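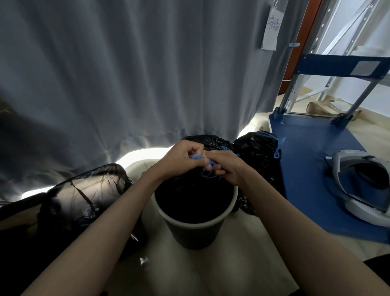

The Tokau is a hand-cranked rope jack for museums, historic farms, school programs and the sort of household that already owns a butter churn. It twists yarn into three-strand rope the way it was done in small shops before factories took the job over, and it does so slowly, in public, with a noise like a coffee grinder full of nails. Most of us handle cord every day without giving it a thought. Somebody ties off the blue drawstring on a black trash bag, pinching a loop in one hand and pressing on the knot with the other, and the cord itself gets no credit at all. Twenty minutes on the crank of a Tokau tends to fix that. Visitors who have made a rope will pull at the ends of it for the rest of the afternoon, waiting for it to come apart.

Tokau Rope Jack, Three-Hook
Built by Olatunji in Pidport
Page updated 29/10/2025

Where the pattern comes from

The design follows a jack in the farm collection at Cuvham, dated 1858 on the back plate in figures somebody punched by hand and slightly downhill. The original has been repaired so many times, by people with such different ideas about what a bolt is, that we could not copy it part for part. We measured the parts that agreed with each other and used our judgment on the rest. The gear layout, the hook shape and the crank throw are all from the old one. The crooked date we left off, although we have been asked for it.

One change will annoy purists. The Cuvham jack has open gears at the height of a curious child's face. Ours has a steel guard over them. The guard comes off with a wrench for cleaning and for purists, who may run the machine as they please in their own barns. In front of the public it stays on, and our warranty is quite firm on the subject.

What it does

You hang yarn between the jack at one end and a traveler at the other. Turn the crank and the three hooks spin together in the same direction, putting twist into three separate strands. The strands get shorter and tighter and begin to look as if they resent each other. Between them sits the top, a grooved wooden cone that keeps them apart. When there is enough twist, the person holding the top lets it move along toward the jack, and the strands close up behind it into rope. The swivel hook on the traveler turns freely so that this can happen.

The first time you see it work it looks like a trick. The second time you start having opinions about the angle of the lay. After that you are lost, and should warn the family.

What comes in the crate

Jack with crank, gear guard and back plate
Hardwood top with three grooves
Traveler with swivel hook
Strand comb, for keeping long runs off the ground
Two carriage bolts, for mounting
Wrench
Small can of grease
Starter spool of hemp yarn, enough to make several mistakes and a dog leash
Printed booklet

The crate is pine and nailed shut. We used to use screws, and customers complained that it didn't feel like opening anything.

Specifications

Hooks: 3, forged steel
Weight of jack: 18 pounds
Height of back plate: 14 inches
Gears: cut steel, straight teeth
Crank handle: ash, turned, oiled
Rotation: either direction
Finish: black oil on metal parts, linseed on wood
Bearings: bronze
Power source: whoever you can talk into it

Choosing a place for it

You need a post or a heavy bench at one end and a clear, fairly level run in front of it. How long a run depends on how long a rope you want. Rope is always shorter than the yarn that went into it, and by more than people expect, so plan on losing a good third of your length to twist. If you have promised a visitor a jump rope, lay out the yarn for a jump rope and then some. Otherwise they will go home with a very well made belt.

Wind is a nuisance. So are dogs, strollers and anyone who believes a taut line at waist height is a suggestion. Most sites put a low rail or a row of barrels along one side and let the audience stand behind that. A barn aisle is ideal. A gravel path will do, though the traveler drags unevenly on it and the rope shows it. Carpet is possible, and we have had one very cheerful letter from a library that uses it, but the traveler needs less weight than you think.

The jack must be bolted down. We mention it because of the clamp people. Every season a few owners decide that a pair of clamps will hold it well enough, and every season we sell a few replacement cranks.

Working with school groups

One child on the crank, one adult on the top, one steady person at the traveler, and everyone else counting turns out loud. The counting does nothing for the rope but it keeps the rest of the class from wandering off to look at the pig.

Children crank too fast. Let them. The gears can take it, and the strands will kink sooner and teach the lesson for you. Adults also crank too fast, but want to be told they have a natural feel for it. Your own staff will find a way of saying this.

Long sleeves get rolled, long hair gets tied back, and scarves come off before anyone goes near the hooks, which spin whether or not you are ready. Nobody puts fingers between the strands while they are under twist. If the line has to be let down in the middle of a demonstration, hold the crank and walk the traveler forward slowly. Letting go of the handle is much quicker, and you will do it only once.

Each finished rope needs its ends whipped or taped before it is cut. Skip that step and you can watch the whole thing turn back into yarn in your hands. Some interpreters do this on purpose, as a finale, and then find that the child who cranked it was planning to keep it.

Yarn

Hemp is the right choice for period work and smells the part. Jute costs less, sheds everywhere and is perfectly good for school days. Cotton makes soft, pretty rope for halters and for people with delicate hands. Sisal is strong and scratchy and will find its way into your socks.

We don't recommend plastic baler twine, although it runs through the jack without any trouble and farms seem to produce it overnight. It makes a tough, ugly, slippery rope that is bright orange if you are lucky. If you do use it, wash the top afterward. It leaves a film in the grooves that natural yarn then catches on.

Never mix old and new yarn in the same strand. The old stuff breaks first, always while you're explaining how strong rope is.

Care

Grease the gears at the start of the season and whenever the noise changes from unpleasant to alarming. Wipe the hooks dry after damp days and put a little oil on them. The top wants a rub of linseed oil in winter and otherwise asks for nothing. Keep it out of the sun, or the grooves will check.

Bring the jack in at night. It is handsome on its post in the evening light, and there are people who will agree with you to the point of owning it.

If a hook bends, send it back and we'll straighten or replace it. Please don't heat it yourselves, even if you have a forge on site and somebody standing next to it looking hopeful. We have received some very artistic hooks this way.

Questions we get

Can it make four-strand rope?
No. Four-strand rope needs another hook, a different top and, usually, a heart strand down the middle. We have been drawing a jack for it for some time and the drawings are lovely.

Is the rope safe to climb on?
We'd rather you didn't. Rope made in front of an audience by a rotating cast of third graders should hold up laundry, a tarp or a patient goat.

Can one person run it?
Yes, with short lengths and a weighted traveler. You crank, stop, walk down, move the top, walk back and crank again. It's good exercise and looks a little sad.

Will you motorize it?
The shaft would take a pulley, and we know of owners who have done it. They don't send photographs, and we don't ask for any.

Does it come in a color?
Black.

My top wobbles as it moves. Is it defective?
Probably your strands are uneven. Check that each hook has the same number of yarns, then check again with someone who wasn't talking the first time.

Ordering and delivery

Every Tokau is built to order in our Pidport shop. Build time is 14 weeks from deposit. Orders for a spring opening should reach us before the end of February, and each year we print that sentence a bit larger, to no effect. Prices are quoted with freight, as a crate to a farm with a dock and a crate to a farm up a hill with a ford in it are different undertakings.

Spare tops, hooks, handles and combs are kept on the shelf and ship within the week. Extra booklets are free to schools. The starter yarn can be swapped for cotton if you ask when you order, but not once the crate is nailed.

Collection from the shop is welcome by appointment. Bring a blanket for the truck bed and someone to take the other end. There's a demonstration jack bolted to the post by the door, and you will be expected to turn it.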